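A Pair of Grippers and a Grid: Talking to the Maker of the Yagi Kit
2024-09-05

The founder of Skultcombe would like it known that the Yagi is a kit and that he has never called it a platform. "Platform is what you say when the box arrives with parts missing," he says. His boxes arrive complete. He checked.

What you get is two hand-held grippers, one for each hand, with a marker plate for each so that a tracking system can follow them around. You do the task yourself, the kit records how you did it, and a robot is later expected to take the hint. The pair costs 2672 dollars, cables included, tracking cameras very much not.

I asked who pays that to move small objects across a table.

"People who have already tried it with a joystick," he says. "You put them on a joystick and they last 12 minutes. Then they start talking about their career."
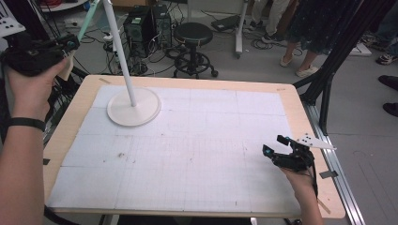
The grippers are meant to feel like tongs, and he is happy with the comparison, having bought a good many kitchen tongs in the early days - he kept the receipts under research. Most new users get the hang of closing the fingers in one short session. Wrists take longer. His advice is to work standing up, keep the elbows loose and stop before you get heroic.

He is less breezy about the marker plates. They stick out, and anyone who works with both hands close together will knock one against the other sooner or later. "We tried them smaller in March," he says. "The tracking hated it. So they are big again, and you learn to hold your hands like a waiter."

The finger pads are the part he would talk about all day. Skultcombe buys them from Jidadora, a small supplier that answers email when the mood strikes, and a spare set is included in the price. Wear depends on what you pick up. One customer worked with sandpaper blocks and went through the lot.

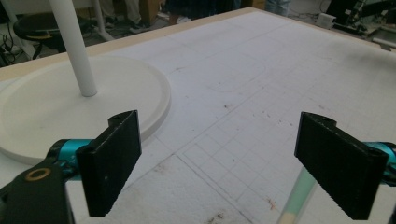
"I told them it was a good test," he says. "They told me it was a good invoice."

The software, called Gernano, draws more complaints than the hardware. It saves every take, including the ones where you sneezed, and sorting them is still a job for a person with coffee. A delete button on the gripper itself is promised for the next version. It was promised for this version too - he brings that up before I can.

Does he use the kit himself? Every week, he says, usually on plain blocks, which he considers underrated. A block doesn't roll away, and if you miss it you have only yourself to discuss it with.

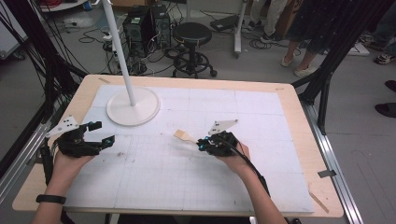
Price and what's in the box

Yagi pair: 2672 dollars, with two grippers, marker plates, cables and one spare set of finger pads. A single gripper is not sold. "I was asked 3 times," he says. "I was polite twice."

Gernano license: 800 dollars a year after the first, which is free.

Shipping takes as long as Jidadora takes.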